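Tastaden (planning layer)

Tastaden is the planning layer I look after in the Collby stack, and this is my attempt at a proper wiki entry for it, so forgive the bits where I wander off. It takes in what the cameras see, decides which hand does what, and passes targets down to Zulta, our motion controller. Most of my testing goes through the cup-and-bottle task.
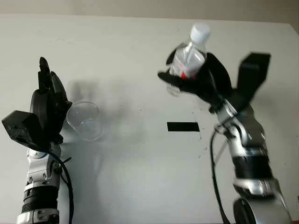
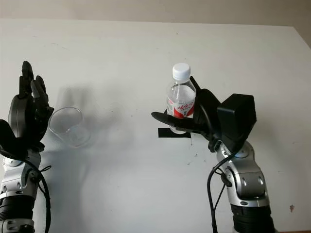
Tastaden started life as one big script (I still have it, it's awful) that planned both arms together in a single search. It was lovely on paper and painfully slow on the bench. Version 2 gave each arm its own planner and a shared list of reserved space, so an arm has to claim a chunk of air before it moves into it. I got that idea from parking garages, if you can believe it!

How it plans

Each cycle runs in 40 milliseconds. The planner grabs the latest object poses, checks them against the last ones, and only replans if something has moved more than 5 millimeters. I picked that limit by trial and error, and I keep wanting to make it smaller, and then the arms start to dither and I put it back.

Grasps are stored as little recipes: where the fingers go, how wide to open, how hard to close. Wrist angle is left free on purpose, so Zulta can choose whatever keeps the elbow out of trouble.

Clear plastic

Transparent stuff is the sore spot. Depth readings go right through it and report the table underneath, so a clear cup can vanish from the scene model altogether. We get by with a color-only outline detector called D'Souza, which looks for rims and reflections and guesses a height from there. It's good with rims and pretty bad with bases. If it loses an object for 3 cycles in a row, Tastaden holds both arms still until it comes back.

Known problems

Handoffs between arms sometimes deadlock when both want the same reserved space. Restarting the planner clears it. Log files also get huge, so turn off pose logging before you leave anything running overnight.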